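PRESS RELEASE – for immediate use

Darnham shared workshop opens its two-arm sorting bench to the public this September

Build plans, parts list and wiring notes to go out free of charge – evening sessions from 6.30pm

Darnham, September – A pair of small robot arms built by members of the Brodton Road shared workshop will go on show this month, sorting the nuts and bolts that end up in the bottom of every toolbox in the building. The build is called Rimero. It has taken 9 months of evenings and cost the members £900, most of it spent on motors.

Rimero began as a repair job. Helge Bakke, a retired lift engineer, had been given one arm with a stripped shoulder joint and wanted to see if it could be brought back to life at home, on the kitchen table. It could. A second arm followed, then the kitchen table was needed for other things, and the whole lot moved to the workshop in the back of a car.

"I wanted something that would pick up a nut and put it down where I asked," said Helge Bakke. "Simple enough, I thought. My wife thought otherwise and she was right."

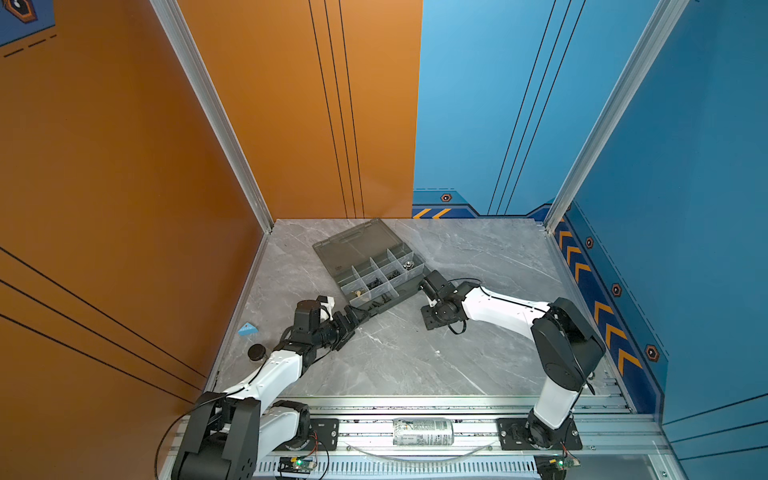

The cell was the part that took longest to agree on. Early versions ran on an open bench, and every change of jumper or passing shadow upset the software. Parveen Weerakoon, who looks after the electronics, pushed for proper walls, and the result is the orange and blue enclosure, with both arms bolted to an aluminium rail along the front and the organiser box towards the back where either can get at it. The colours were argued over for a fortnight. Wiring is kept at the front too, with the circuit boards down by the arms, so a board can be swapped without anyone reaching over the work. Visitors are asked to keep hands out all the same.

The job itself sounds dull and isnt. Loose fasteners go down on the floor of the cell, the arms pick them up and drop them in the right compartment of the box. Bolts are fairly kind. Nuts are not – they roll, they lie flat, they stand on edge, and each way of lying needs a different approach from the fingers. Shiny ones confuse the software more than dark ones.

Meriem El Sherbiny wrote most of the control code, working from home after the children were in bed and testing at the workshop at weekends. The arms are taught by hand: a member guides a pick several times over, the program learns from the runs, and then it tries alone. The members have set themselves a target of 100 picks in a row with no drops. They're not there yet. Best run so far stands a good way short and will be given out on the opening night, whatever it is by then.

"People expect it to be quick," said Meriem El Sherbiny. "It's slow. It thinks about things. Some evenings I've sat there willing it on like a football match."
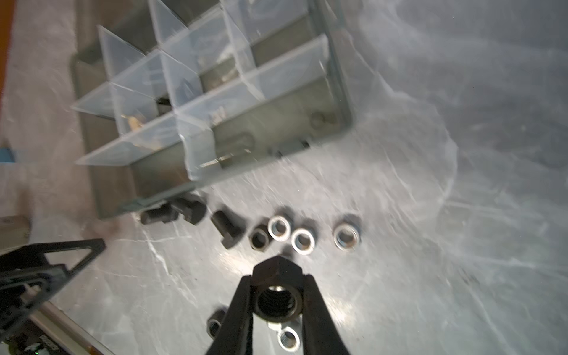
A large black hex nut held upright in the gripper, with bolts and more nuts on the work surface beyond.

Fingers have been the other long story. The first set was too blunt and pushed small nuts away before it could close on them. The second set was narrower but bent. Bjartur Bach redrew them over the winter with a longer taper, and they've been fitted since the spring with only small changes. The drawings will be released along with everything else, including the two earlier versions, so that other builders can see what went wrong and when.

Parts for the rail were cut at cost by Þorgeirsson, a metalwork firm a few doors down, who also lent a drill press when the workshop's own gave up. The members would like to thank them, and the neighbours upstairs, for their patience with the noise.

Romana Doležal, who runs bookings at the workshop, said intrest had already been strong. "We've had more messages about this than anything since the pottery kiln. A lot of them are from people with an arm half built in the spare room, stuck on one thing or another. Bring it along. Somebody will have a look."
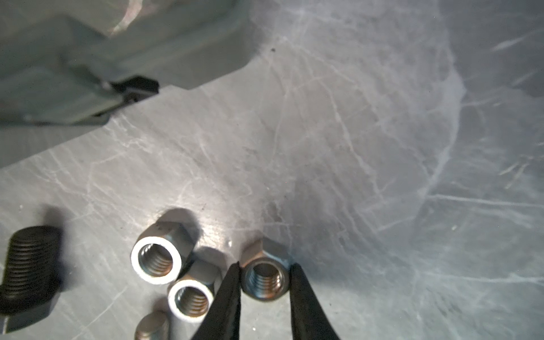 Sessions are kept small so that everyone gets time at the controls. Each one opens with a short talk on the build, then a run of sorting, then questions and a turn at teaching a pick. No experience needed. Under-16s welcome with an adult. Long hair tied back please, and no loose scarves or lanyards.

A kit is not planned. The members have been asked several times and the answer is still no – nobody has the time to pack boxes. The full parts list will be available on the opening night and by email afterwards, with prices as paid and notes on what could be done cheaper.

Next for Rimero: washers. Thin, flat, and so far the arms can't get under them at all. Suggestions welcome.

NOTES TO EDITORS

The Brodton Road workshop is a members' space in Darnham with benches for wood, metal and electronics. Day visits by arrangement.

Helge Bakke and Meriem El Sherbiny are available for interview, evenings preferred. Filming at the bench is possible before 5pm, please ask first as the lighting has to stay as it is while the arms are runnning.

Press contact: Romana Doležal, bookings desk, Brodton Road workshop, Darnham

ENDS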